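June, early morning, the kitchen in Pliletdale

I slept badly and woke up before five, so I will write down yesterday while I still have it in the correct order.

We left the house at half past six because Gilmar wanted to be on the mountain road before the trucks. He drove the first part. The car is now 20 years old, a Granlow wagon, and it still starts at the first turn of the key, which Gilmar tells to everybody as if he built the engine himself. I had the map on my knees although the phone was also talking. I trust paper more when there are many small roads.

Until Dredberg everything was normal. We stopped for coffee and I took the wheel. After the bridge the road becomes narrow and the hedges are high on both sides, and I was going slowly, maybe too slowly, with a van behind me that wanted to pass. I remember that I was looking in the mirror more than I should. Then a small gray car came out of a farm entrance on the left, quite fast, and stopped across my lane.

I braked. I did not think about it, my foot did it. We stopped, but not fully in time, and our front corner pushed into his back door. It was not a big sound. It was like somebody dropping a drawer. The van behind us stopped very close, and I waited for the second hit, but it did not come.

For a moment we all sat. Gilmar said my name two times and asked if my neck was okay. It was. He had coffee on his trousers and was holding the empty cup straight up, very carefully. I put on the hazard lights and then I could not open my door, because I was pulling the wrong handle.

The other driver was called Aidan Keogh. He was more pale than I was. He said immediately that he had not seen us, that the sun was in his eyes, and that he was sorry. I also said sorry, out of habit, and Gilmar gave me a look. In his job he read too many insurance letters, and he believes that one should never say this word next to a damaged car. But how can you stand on the road with a person who is shaking and not say it?

We moved the cars to the grass and exchanged the papers. His door has a deep dent and does not open. On ours the headlight is broken, the bumper hangs on one side, and the fender is bent toward the wheel. The van driver gave us his phone number as a witness and helped Gilmar to tie the bumper with a piece of rope. I did not even thank him properly.

The tow truck needed 2 hours. The man at the garage, Lins, looked under the hood with a lamp and said the radiator is fine, but he does not want us to drive until he has straightened the fender. The headlight must be ordered – 3 days if the right one is in the warehouse, 12 if it is not. He wrote both numbers on the back of a card, so that I would not complain later, I suppose.

The insurance lady on the phone was kind. She wanted a drawing of the position of the cars. I made it four times, and in every drawing the farm entrance was in a different place. Tonight I will try again with a ruler.

My sister's husband brought us home. Nobody talked much in the car. I noticed that I was pressing my foot to the floor at every crossing, even when he was braking very well himself.

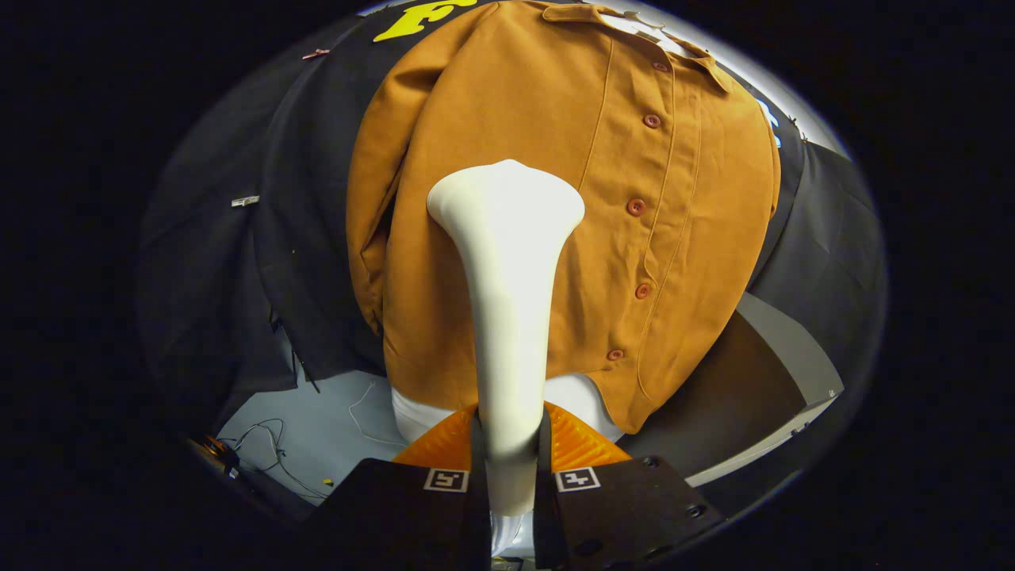
Things to do before noon

Call the garage and ask if the headlight was found. Ask also about the alignment, I forgot it yesterday.

Send the photos and the drawing to the insurance. Keep a copy of everything in the blue folder.

Write to Mr. Keogh, only a short message, to ask how he is. Gilmar thinks I should wait until the claim is finished. I will probably write anyway – he looked so alone there beside his car.

Find the number of the van driver. It is on a parking ticket somewhere in my bag.

Later, half past two. The garage called before I could call them. The headlight is in the warehouse, so it is the shorter time. Gilmar has already asked the neighbor if we can borrow her little car for the shopping. I said he can drive it today, and I will drive it tomorrow, first only to the bakery and back.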